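December, a little after six, spare room

Everything is on the bed now, on top of the red blanket with the peony, which has become the warehouse.

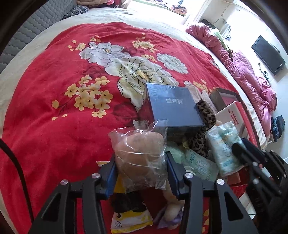

How long can it take to sort one bed's worth of parcels and gifts? All afternoon, if you stop to have an opinion about each one.

I stopped to have an opinion about each one. The big blue box still has its shiny wrap on and I intend to leave it that way, as a thing in its wrap can go to anybody. The bag with the smooth beige-brown thing in it has been moved from the keep side to the give side and back again. Naima Slaoui would have settled it in a second. She settles things by putting them in her own car.

The sheet underneath is a mess. I made that bed this morning, which I mention only so that it's written down somewhere.

Latifa phoned from Tredby while I was at it and asked how far I'd got. I said nearly done. She said, "So you've started," and then told me about her own sorting, which took one evening and involved labels. Latifa Benmoussa has owned a label maker for 6 years and I have never come away from one of these calls feeling better.

Rules as of tonight:

Anything still sealed goes in the Wurkadley bag for the sale.
Anything opened stays, and I have to use it.
Anything from Cluloto goes back, if I can find the slip.

I can't find the slip. I found 4 others, one of them for a lamp we no longer own, and a points card from Kamel with 2,000 points on it. I got quite excited until I read the back. They're worth a discount on gift wrap.

Tea at eight — drank it standing up, there being no place to sit in here except the bed. Moved the beige-brown thing to the give side again. It looks fine there. It looked fine on the other side too.

Have now decided to sleep on it, meaning the decision. The bed in here is taken until at least tomorrow, and Latifa's cousin wants it the night after. Must look for the Cluloto slip in the coat pockets.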